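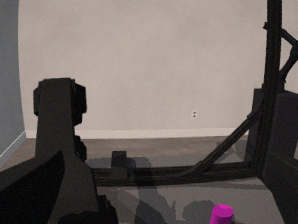
Kapitel 5
Wände, Farbe und Licht im Innenraum

Lernziele
Nach diesem Kapitel können Sie den Hellbezugswert einer Wandfarbe einordnen, den Untergrund vor dem Anstrich prüfen und den Farbbedarf für einen Raum berechnen.

5.1 Der Auftrag

Nayara Godoy übernimmt im September die Renovierung eines Bürogeschosses der Firma Brito. Die Räume liegen nach Norden, die Wände sollen matt gestrichen werden, und der Auftraggeber wünscht in jedem Raum eine dunklere Wand. Die zu streichende Fläche beträgt laut Aufmaß 637 m². Dieser Auftrag begleitet uns durch das ganze Kapitel.

5.2 Helle und dunkle Flächen

Wie hell eine Wand wirkt, hängt vom einfallenden Licht und vom Anstrich ab. Der Hellbezugswert gibt an, welchen Anteil des Lichts eine Fläche zurückwirft. Schwarz liegt bei 0, Weiß bei 100. Ein helles Beige erreicht hohe Werte, ein Blaugrau liegt je nach Mischung deutlich darunter. Treffen zwei solche Töne in einer Raumecke aufeinander, tritt die Kante klar hervor. Bei gleichem Anstrich auf beiden Seiten bleibt nur der Unterschied in der Beleuchtung — die Ecke wirkt weicher.

Für die dunklere Wand wählt Godoy einen Ton mit dem Hellbezugswert 32. Die übrigen Wände bleiben hell, damit das Tageslicht auch die hinteren Arbeitsplätze erreicht.

5.3 Matt oder glänzend?

Matte Farben streuen das Licht und lassen kleine Unebenheiten zurücktreten. Glänzende Farben sind meist leichter zu reinigen, zeigen aber jeden Spachtelansatz. In Fluren und Treppenhäusern wird deshalb oft ein seidenmatter Anstrich gewählt.

5.4 Den Untergrund prüfen

Der Untergrund muss trocken, sauber, tragfähig und gleichmäßig saugend sein. Geprüft wird mit einfachen Mitteln:

Wischprobe: Mit der Hand über die Fläche reiben. Bleibt Staub haften, kreidet der Altanstrich.
Kratzprobe: Mit dem Spachtel anritzen. Platzt die Schicht ab, muss sie entfernt werden.
Benetzungsprobe: Wasser auftragen. Zieht es sofort ein, ist eine Grundierung nötig.

Sockelleisten und Steckdosen werden erst nach der Prüfung abgeklebt.

Aufgabe 1
Erklären Sie, warum Godoy für die Nordräume keinen durchgehend dunklen Anstrich vorsieht.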